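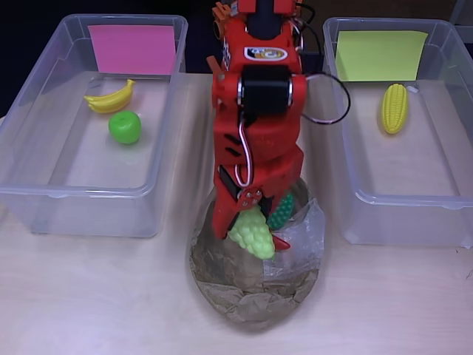
Wouldn't it be quicker to just write the program, came the reply to last month's item on the Terno project, and to be fair it was one of several along those lines. Another reader wanted to know why a robot needs a person to hold its hand through putting away the shopping when the person could have put away the shopping.

Fair cop. If your only goal is to get a plastic banana into a plastic bin, you don't want a robot at all. You want a banana and a free arm. But writing the program is harder than it sounds. You would have to say where the banana is, which way up it is, what's lying on top of it, how far the fingers should open and what to do when the paper comes up with it. Then somebody nudges the bag and you start again.

So at the Malabanan workshop in Caltdale we teach by doing. The operator holds a small controlling arm and moves it, and the robot copies. Every joint position is recorded along with what the cameras saw, from the moment the arm sets off to the moment it's back at rest. One pass is called a demonstration, or a demo if you've done enough of them to stop being polite. The software, from Ponero, then tries to work out from the pile of recordings what on earth we were getting at.

The task this winter is sorting toy produce from a nest of brown paper. Fruit goes in the bin with the pink note, vegetables in the one with the yellow. Tomatoes have been ruled a vegetable after a discussion that took up most of a morning tea, and anyone wishing to reopen the matter can do so in their own time.

We began with 50 demos, on the theory that this was plenty. What the robot had learned from them was to reach with great confidence for the spot where the apple usually was. If the apple was elsewhere, it closed its fingers on nothing, carried the nothing across and let it go over the correct bin. You couldn't fault the manners.

The trouble was us. We'd been laying things out neatly each time, as people do when they know they're being recorded. Now the bag gets crumpled afresh before every run and the food is tipped in anyhow. That took us to 138 demos and a noticeably less smug robot. The current set stands at 280, of which some 9 have been thrown out for reasons including a sneeze. 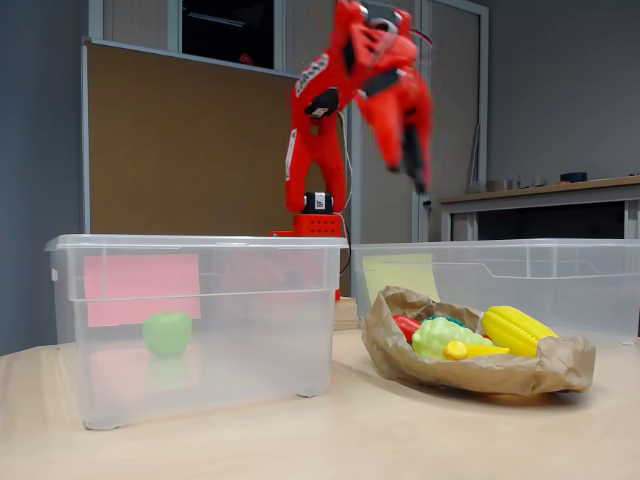 Sorting practice at Caltdale. Pink note on the left, yellow on the right.

A few things we've picked up, for those thinking of having a turn on the controls:

Go slower than feels natural, but don't stop to think with the gripper in mid-air. The robot will learn to stop and think as well, and it has far less to think about.

Don't look at the toys. Look at the camera view on the monitor. If you can't tell the grapes from the cauliflower on the screen, the robot hasn't a hope, and a demo you managed by leaning over the table is teaching it something it can't see.

If you drop something, pick it up and carry on. We used to bin those runs. They've become the most useful ones we have, being the only evidence the robot gets that dropping a thing isn't the end of the world.

Grab each item the same way if you can. Two of our operators take the corn by the end and the rest take it round the middle, and the robot has been splitting the difference, with poor results for the corn.

The controls are free most afternoons from two. A session runs to about an hour before your wrist starts complaining. Put your name on the sheet by the workshop door, and please put the pink note back on the pink side when you've finished.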